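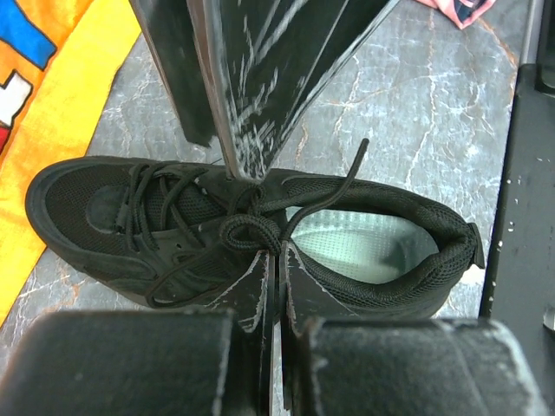

Reading time: 8 minutes

Consumer Claims and Evidence
Handout for session 3: Comfort, cushioning and the running shoe
Module tutor: Elfriede Danzer

Bring this with you, with your own notes in the margin. We will start from the questions at the end and I won't read the handout aloud.

Why shoes

Last session we dealt with mattresses, where almost every claim is about how you feel in the morning and almost none can be checked. Shoes are a better case for us. There is a real body of research, some of it careful, and there is a great deal of selling that borrows the language of that research without bothering with the results. A plain black trainer with a mesh upper and round laces tells you very little by looking at it. The words on the box have to do the work.

The claims fall into a few families. "Supports your natural stride." "Reduces impact." "Returns energy." "Helps prevent injury." Read them again and ask what would have to happen for each one to be false. For the first I can't think of anything. If your stride changes, the shoe has corrected it; if it stays the same, the shoe has supported it. A claim that fits every outcome is safe for the seller and useless to you.

What "reduces impact" might mean

Soft foam under the heel will change the reading when you drop a weight on it in a laboratory. Few people would dispute that. The trouble starts when the weight is replaced by a person. Runners alter how they land depending on what is underfoot, often without noticing, and the force that reaches the knee isn't the force measured on the bench. Some studies find softer shoes lower one measure and raise another. A seller can then quote whichever one went down.

Even if every force measure did drop, you would still need a second step: that lower force means fewer injuries. This is usually assumed. Write the two steps separately whenever you meet a claim like this, because the evidence for the first is regularly presented as if it covered the second.

A worked case: the Witholm study

You have the leaflet for the Zular shoe in your reading pack. It says that 88 per cent of runners "felt more comfortable", and gives the Witholm study as its source. The study was paid for by the maker. I don't think that alone is a reason to throw it out, and I will mark you down if your essay stops there. Look at how it was done.

800 people were sent a free pair. 58 per cent of them returned the form. The figure of 88 per cent is taken from those who replied, and the leaflet doesn't mention the rest. People who disliked the shoe may have put it in a cupboard along with the form. We don't know, and neither does Witholm.

Then there is the question as it was asked: "Did you feel more comfortable in your new shoes?" More comfortable than in what? Most people compared a new pair with an old, worn one. Any new pair might have won. There was no second group given a cheap new shoe under the same conditions, so the study can't tell us whether the Zular has anything to do with it.

Malsha Wijesinghe's review (also in the pack) is kinder to the study than I am. She argues that comfort is worth measuring for its own sake and that a poor survey is better than none. I agree with the first half. On the second, I would say a poor survey printed on a leaflet is worse than none, as it stops people asking.

The gait shop

Several of you said in February that you had bought shoes after being filmed on a treadmill. The usual routine: you run for a minute or so, an assistant pauses the film, draws a line down your heel and tells you that your foot rolls inwards. Feet do roll inwards. That is part of how they work. Whether your own amount of roll is a problem, and whether a firmer shoe would change it, are separate questions, and a shop assistant with a tablet is badly placed to answer either.

Hinata Nagano's short paper is the one to read on this. She took the same runners to different branches of one chain, Debnath, and compared the advice. Read her methods section before the results. Her sample is small and she says so, and I'd like you to be as hard on her as on Witholm. It is easy to go soft on a paper that agrees with you.

What I am not claiming

I am not saying all shoes are the same. A shoe that rubs is a bad shoe for you. Fit matters, and you can judge it yourself in the shop by walking about. My doubt is about the extra money asked for on top of fit, and the reasons given for it.

For discussion

Rewrite "helps prevent injury" so that it could be tested. Who would you need to follow, and for how long?

The Poten leaflet says its foam was "developed with scientists". What has the reader been told?

If comfort is only an opinion, does it matter who paid for the survey?

Svetozár Kopecký suggests in his chapter that runners choose the shoe that feels best and ignore everything else. What evidence would change his mind? What would change yours?

Reading: Wijesinghe and Nagano in full. Kopecký, first half only. Tharushi Howlader's notes on survey wording are optional, though you will want them for the essay.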